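Sorting robot trial on hold at Lestwood after arm fails to stop

By Beca Owen
31 May 2024

LESTWOOD - Trials of a two-armed cleanup robot are on hold at the Zadham test room after one of its arms kept closing when the operator had already hit stop. No one was hurt. The operator, Usa Nilsuwan, had reached in to free a piece of trash and pulled her hand back in time.

Simura, the company running the trial, confirmed the fault late yesterday. It says the right gripper ran on for 12 seconds after the stop command. The left arm froze the way it should.

"I pressed it, saw the left one stop and figured we were good," Nilsuwan said. "Then the other one moved. I was on the floor with my sleeve right there."

The robot picks up mixed household trash and drops it in a bin or bucket. Slow work. It was 159 picks into the day's run when the problem showed up, according to the log Simura shared with the Ledger.
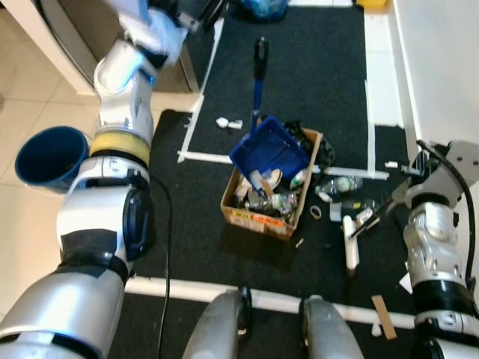 Stop commands on this model go out to each arm seperately, over its own cable. Simura's early finding is that the message to the right side got held up behind a batch of grip readings and was not read until the batch cleared. Thin, light stuff seems to make it worse, the company says, as the gripper keeps checking whether it has hold of anything. There is plenty of that on the mat: a rubber band, a flat wooden stick, small white bits near the tape. Bottles gave less trouble in the same run.

The company would not say if the fault had come up before. A spokesman said only that earlier tests, in October, used "a different software build" and that 100 stop tests were passed then. Those were done with the arms empty, he added when asked.

Nilsuwan says that's the part that bothers her. "Stopping with nothing in your hand is easy. Test it when it's full."

There is a hard power cutoff as well, on the wall side of the room. She did not use it. Rules at the site say to try the software stop first, and that rule is now being rewritten. New draft says power off before anyone steps over the tape, no exceptions. 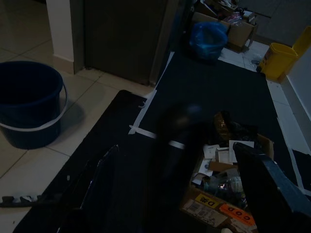
Zadham has asked for a fixed barrier before work starts again. Simura wants to keep the open layout and add a second cutoff in reach of the operator, on a cord. Talks are still going on. One sticking point is the tape, white strips over the edges of the black mat, fine for showing the robot its work area but no use at all for keeping a person out of it. A crouching operator can be inside the line without noticing, Zadham's letter says.

Boonchu, which supplies the grippers, has been sent the logs and both hands. It had no comment by press time except to say the parts "are being looked at."

Eight more days of trials were planned. None will go ahead untill the right arm passes a loaded stop test with someone from Zadham watching, both sides said. No date for that yet.

Nilsuwan is back at work Monday, on desk duty for now.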